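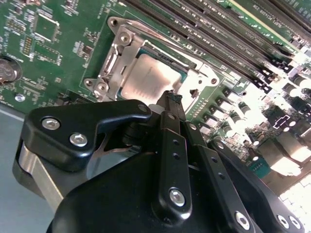

Load plate up, processor in the socket, one memory stick in so far

First build, green server board: do I put the paste on before or after the plate comes down?

Posted by boardgreen, 12/14/20

Hello all! I'm putting together my very first machine from second-hand parts and I'm having a brilliant time. The board is a big green thing from the Zendis clearance shelf, and the whole lot (board, processor, memory) cost me less than a weekend away. The processor is sitting in its socket with the metal load plate still up, and there's a memory stick in one of the slots.

Two things I'd love help with. Does the paste go on now, or once the plate is shut? And does it matter which slot the first stick goes in? The labels between the slots say things like DIMM_CPU1, but my board came without a manual. I want to get this right and then fill the rest of the slots in April when I've saved up!

3 replies

solderandtea
1,804 posts

Lovely project, and old server boards are such good fun! Plate first, paste second. Before you close it, check that the little triangle on the corner of the processor matches the mark on the socket, and that the chip lies flat without any pushing. Then lower the plate and bring the lever down. It takes more force than you'd expect the first time, and a bit of creaking is quite normal.

Paste goes on the silver top just before the cooler, a blob the size of a pea. If your processor is second-hand, wipe off any old paste first with a lint-free cloth and a drop of isopropyl. I used Clorkex on my last one and it spread beautifully, though any decent paste will do.

As for memory, it does matter on a lot of these boards. Look for the model number printed on the board and search for the manual under that. Unplug everything before you move a stick, and listen for the click at the latches.

mothlamp

just try slots till it beeps, worked for me. also what case are you using??

quietfan_6

Please go with the manual! Mine sat there with a blank screen for a whole evening and all it wanted was the stick moved one slot along. I was so happy when it started that I rang my sister. Do post again when yours is running, I'd love to see it with all the slots full.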